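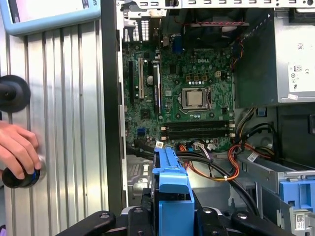
Pricing the Box Set

Last updated: 18 Nov 2021
Reading time: 3 min

I put the first three Gondar books into a box set in June, and I said I would report back on how it did. I waited until I had enough sales to say something useful.

For anyone new, Gondar is my fantasy series. It has eight books so far, all self-published, all ebook first with paperbacks a few weeks later. The first book has been free for a long time. The others are full price. What I noticed over the past year was that plenty of people downloaded book one and a fair number bought book two, and then it dropped off before book three. Book three is where the river war starts, and it's the one readers write to me about, so I wanted more people to get that far.

The box set was the obvious thing to try. I had put it off because I didn't want to redo the formatting. Each book was made with a different version of my template, and the chapter headings didn't match. Book two had a small ornament between scenes and the other two had a blank line. I spent most of a week fixing that. While I was in there I also found 37 typos, most of them in book one, which has been out the longest and has been read by the most people. I fixed those in the single editions too, so if you own them you can ask your store for the updated file.

The cover took longer than the text. Walter Taipe did the original covers and he made the set cover from the same art. The first version showed three spines in a fake 3D box, and one store rejected it because their rules want a flat image. The second version is the one you see in the stores now.

Sales for the first month were 111 copies. That is good for me. My usual first month for a new book is lower, and this was old material. The next months were slower, as expected, and it has settled at a few copies a week. Sales of book two as a single went down, which makes sense. Sales of book four went up, and that was the whole point. The people who finish the set are going on to the next one.

I set the price a little below the cost of books two and three bought separately. I wasn't sure about that and asked on the mailing list. 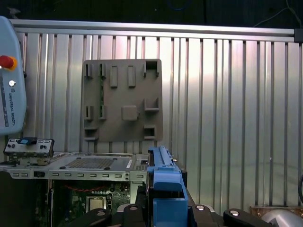

Yolanda Usuga wrote back that she wouldn't have bought it at any price, because she already had book one for free and felt she'd be paying for it again. She suggested calling it "Books 2 and 3, with Book 1 included." I've changed the first line of the store description to say something close to that. I can't tell yet if it matters.

Milagros Cuervo asked if there would be a set for books four to six. Yes, but I don't have a date. Book five needs a new map first, because the current one puts Skikden on the wrong side of the pass. Several of you have pointed this out over the years. You were right.

A few things I would do differently. I'd write the store description before uploading anything, since I wrote it at midnight and it read that way. I'd set up the preorder earlier. I'd also put the link to book four on the page right after the last chapter. In the first upload it came after the glossary, and I doubt many people read through the glossary to find it.

Book nine is at the halfway point of the first draft. I'm aiming to have it with my editor before I start on the second set.

Filed under: Self-Publishing, Gondar, Sales Reports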